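Cold Wash Should Be the Default
Liis Pärn

Most household laundry is lightly soiled, and most of it is still washed warmer than it needs to be. 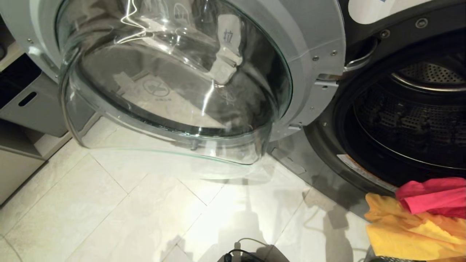 Where the energy goes

In a warm cycle, heating the water takes far more power than turning the drum. I logged 27 loads between March and June, all cotton, with the same dose of detergent. Two needed a second wash, both for cooking oil.

What should change

Manufacturers should ship machines with cold preselected. Warm settings can stay one button away for bedding and greasy work clothes. Rental buildings could start sooner, with a label on the dial.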